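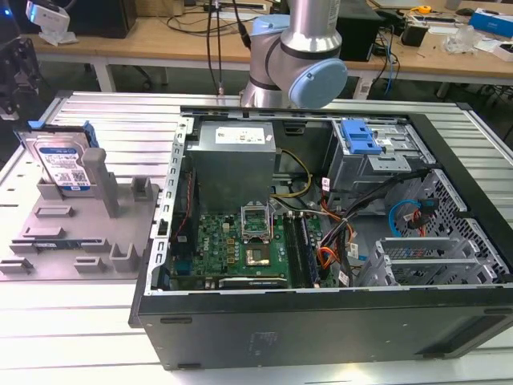
Intermittent protective stop on the descent to the CPU socket, teardown cell 2, Flutstead. The arm comes down over the chassis, slows as programmed, then trips on joint torque before the gripper reaches approach height. No collision in the log. First assumption was snagged wiring inside the PC, given the yellow-and-black loop that arches from the power supply toward the board. We tied that loop back on the next unit and got the same stop at the same height, so the PC wiring is out. The black cables hanging beside the arm were the next suspect.

Opened by: Dardo Sosa
Opened: 26/09/2025
Controller: Navarero, stock firmware
Force sensor: Sondex, wrist mount

Symptom rate: 7 stops in 20 cycles. All on the socket approach, none on the drive pick or the return to the fixture tray.

Checked so far:

Payload setting. Matches the gripper. No change.

Sensor zero. Re-zeroed at home position, then again directly over the case. Drift within limits both times.

Speed. Halved on the final segment. Stops still occur, but later in the move.

Cable dress. Jogged the wrist by hand through the approach. Resistance builds near the end of the rotation, and the force reading climbs with it while the gripper is in free air. Released the lower cable clip and repeated – reading stays flat.

Cause: the clip was one position too low after the January gripper swap. The slack was enough for every pose except this one, where the wrist turns furthest. The controller reads cable tension as contact and stops, as it should.

Fix: clip moved up, service loop lengthened, wrist rotation on the socket approach reduced by changing the entry angle. Ran 20 cycles with no stops. Torque limit left at the original value. Please do not raise it to get through a shift – a real hit on the socket bracket would go through too.

Still open: the Friesen cable sleeve shows wear at the old clip position. Replacement requested. Cell 2 can run until it arrives, with a check of the sleeve at each shift start.

Status: monitoring

Filed under: Robot Cells > Faults & Safety Stops
Shares: 2
Comments: 2

Pascual Medina
Is the clip position marked anywhere? Cell 1 had the same gripper swap and I would like to compare before it starts doing this.

Dardo Sosa
It wasn't. Paint mark added on cell 2 and the distance from the flange is in the setup sheet now. Jog cell 1 to the socket approach with the force readout open. If it climbs in free air, move the clip.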